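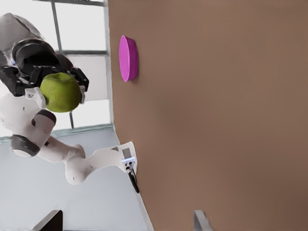
**Evaluation of the Drilgate Simulation Kit**
Project report, Zandotmont Technical College
Submitted 01/09/2025

The purpose of this project was to determine whether the Drilgate kit, sold by Jenach, is suitable for the introductory automation course. The kit provides a simulated arm with a two-fingered gripper and a set of household objects.

## Method

The team ran 190 pick-and-place trials in sets – 20 with each starting pose, and a final set of 10. The trial limit was 12 seconds.

## Findings

Setup followed the printed guide without difficulty. Rounded objects, including the apple, required a slower closing speed than the default. The export tool stopped at 1000 rows and had to be restarted.

## Recommendation

The team recommends a one-term license, with a review in November.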